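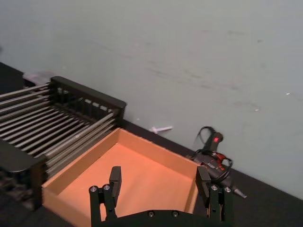 Black dish rack against a pale wall

Migration to Gustulitz refers to the movement of people into the port city of Gustulitz from abroad and from the inland districts of the same country. Residents born abroad form a large share of the city's renters and of its workforce in food processing, cleaning, home care and warehousing. The city has no single migrant quarter, although the northern district of Zou has been the usual first address for new arrivals since the opening of the rail freight yard.

Background

Early settlement was tied to the docks. Shipping firms hired crews on short contracts and housed them in company lodgings near the harbor. When the lodgings closed, many former crew members moved to Zou, where rents were lower and boarding houses accepted tenants without local references. Family members followed under the reunification rules then in force.

A second period of growth came with the expansion of the Jusitar cannery. The firm recruited abroad through agents, who charged workers a fee that was later banned under city licensing rules. Internal migration rose over the same period, and the two groups are often hard to separate in older records, as the city register listed last place of residence and left out place of birth.

Housing

Most new arrivals rent privately. Shared houses are common, with kitchens and bathrooms used by several unrelated households. Under the current code a shared house with more than 5 tenants must hold a license and is subject to inspection of its fire exits, heating and kitchen facilities. The register held 3463 licensed addresses at the last published count. Unlicensed houses are not included, and estimates of their number vary widely.
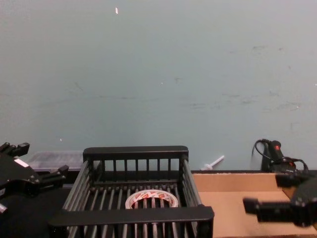
Black slatted basket

Overcrowding is the most frequent ground for complaint. Tenants seldom bring cases themselves. The sociologist Wanting Yuan, in a study of shared housing in Zou, linked this to the use of verbal agreements, which leave the tenant without proof of address — a document also needed for school enrollment and for registration with a doctor.

Services and advice

The Julero Center offers advice on housing, wages and residence papers. It handles some 3000 cases a year, of which the largest group concerns unpaid or late wages. Interpreting is provided by appointment. Applicants for city housing support must show 30 months of registered residence, a rule that excludes many people in informal lets.

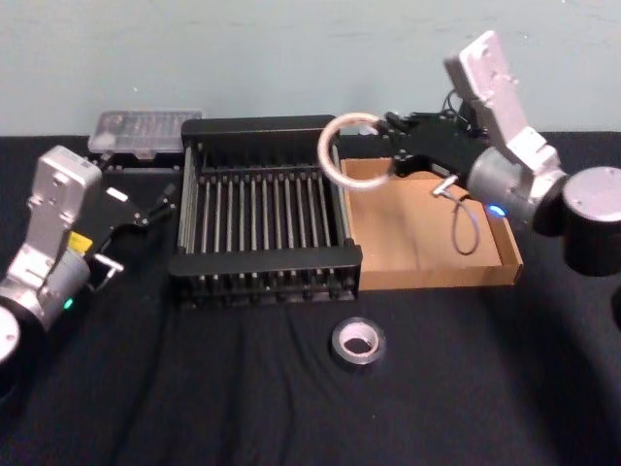

Dish rack, cardboard tray and roll of tape on a black cloth

Language classes are run by the city's adult schools. Evening places fill first, and shift workers at the cannery are underrepresented among those who complete a course.

Data and definitions

City statistics count a person as a migrant if born outside the country, regardless of citizenship. School records use the language spoken at home instead. The two measures are not comparable and should not be combined. Seasonal workers with contracts shorter than one year are left out of both.

See also

Housing in Gustulitz
Jusitar cannery
Zou (district)

Page last edited 12/20/25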